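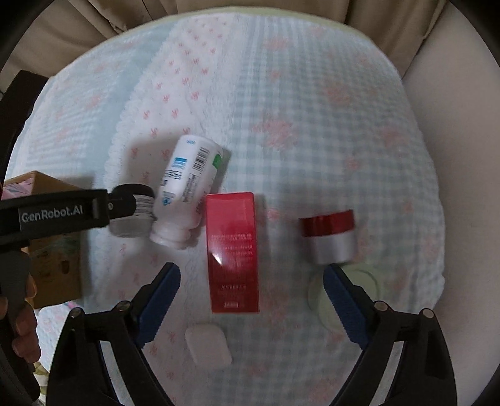 A casa que cheira a roupa lavada

Durante anos ninguém quis saber dos têxteis da avó. Agora há lista de espera.

Seis da tarde, agosto, um calor de rachar e a loja ainda cheia. Duas clientes a disputar a mesma colcha – com boas maneiras, mas a disputar. Uma puxa um canto, a outra pega na etiqueta. Ganha a que tem dinheiro vivo na mão.

A loja chama-se Ivalico e fica numa rua íngreme, atrás do mercado, no sítio onde antes se vendiam rolamentos. Ainda lá está o balcão velho, com as marcas do torno. Por cima, pilhas. Lençóis de linho, fronhas com monograma, toalhas de mesa compridas de casamento, daquelas que saíam da arca uma vez por década e voltavam para dentro com uma bola de naftalina.

Gwawr Yorath abriu a porta há três anos. Galesa, casada cá, português quase sem sotaque excepto quando se irrita. Começou com o enxoval da sogra, que ia para o lixo. «Estava tudo em sacos pretos, ao pé da porta. Linho tecido à mão, em sacos pretos.» Foi buscá-los à rua antes do camião passar. Vendeu a primeira toalha nessa semana, a uma senhora que a quis para cortar e fazer cortinas. Quase não lha vendia.

Cortar ou não cortar. É a grande zanga do meio, e não é pequena.

De um lado os puristas. Mererid Morgan, por exemplo, que restaura peças para particulares e tem um caderno onde aponta cada nódoa que tirou e como. Para ela, tesoura só em caso de ruína. Uma toalha rasgada ao meio ainda é uma toalha, remenda-se, serze-se, usa-se com o remendo à vista. Mostra-me um lençol com tantas passagens de agulha que já há mais linha do que pano. Foi feito por quatro gerações, diz, e dobra-o outra vez pelas mesmas dobras.

Do outro lado, gente como Bleddyn James. Faz casacos com colchas. Casacos grandes, quadrados, sem gola, forrados a lençol, que vende sob o nome Zoltville a 300 euros cada um. Não tem pachorra para a conversa da ruína. «A colcha estava num sotão a ser comida por ratos. Agora anda de metro.» Corta sempre de manhã, com a luz de norte, e começa pelo pior bocado para perder o medo. Os punhos faz com as bordas, para aproveitar o acabamento original. Ficam bem, diga-se. Experimentei um. Pesado, quente de mais para agosto, e saí da oficina a fazer contas.

E no meio disto tudo a maioria, que nem restaura nem corta. Põe na cama e pronto.

É aí que as coisas mudaram mais. Os quartos, sobretudo. Passámos muito tempo a viver em branco hotel e cinzento antracite, tudo liso, tudo igual, almofadas às pilhas que ninguém sabia onde pôr à noite. Cansou. Voltaram as flores, o xadrez miúdo, o rosa velho, os retalhos a imitar retalhos. Voltou a colcha acolchoada que se deita por cima e se lava na máquina. Nem toda é antiga, longe disso – há muita coisa nova feita para parecer de sempre, e o público não se rala muito com a diferença.

Heledd Meredith rala-se. Desenha estampados há 30 anos, primeiro para uma fábrica de roupa de cama que já fechou, depois por conta própria. Recebe-me numa cozinha com amostras penduradas onde devia haver panelas. Explica-me o truque do florido desbotado, que é dificil de fazer bem. Uma rosa nova tem de parecer lavada muitas vezes sem parecer suja. A cor de fundo desce primeiro, depois o contorno, e a flor por último. Se descer tudo por igual fica com ar de erro de impressão. Viu muitos assim nas feiras, e aponta-me dois que tem guardados numa gaveta, por maldade.

Pergunto se não é batota, imprimir a velhice. Encolhe os ombros. As chitas que as nossas avós adoravam também imitavam outra coisa, tecidos caríssimos vindos de longe. Toda a gente imitou toda a gente. A avó dela tinha uma colcha estampada a fazer de conta que era bordada, e tinha muito orgulho nela.

Agora a parte prática, que é a que os leitores pedem sempre.

Comprar com as mãos. Fechar os olhos e passar os dedos, o linho bom é fresco e ligeiramente irregular. Abrir a peça toda, mesmo que a vendedora faça má cara. Os vincos são o ponto fraco, é por lá que rasga. Contra a luz, na janela, vê-se logo onde o pano está gasto.

Lavar pouco e com calma. Água fria primeiro, uma noite inteira, e mudar a água quando amarelar. Sabão neutro. Nada de lixívia – a Mererid levanta mesmo a voz nesta parte. Secar na horizontal, à sombra, se houver onde. Se não houver, na corda, com muitas molas, e longe do sol do meio dia.

Guardar enrolado, ou dobrar de maneira diferente a cada estação. Papel sem ácido para as peças sérias, uma fronha velha de algodão para as outras. O plástico fica fora disto.

E usar. Nisto os três estão de acordo, até o Bleddyn e a Mererid, que em tudo o resto mal se falam.

Volto à Ivalico antes de fechar. A Gwawr está sentada no chão a separar fronhas por tamanho, descalça. Apareceu um homem à hora de almoço com o enxoval da mãe numa mala de viagem. Queria vender tudo. Ela fez-lhe preço, ele aceitou, depois ficou parado à porta e pediu de volta um lençol, só um, com umas iniciais azuis. Ela deu-lho. Ele saiu com aquilo debaixo do braço, sem saco, e a mala ficou lá até hoje.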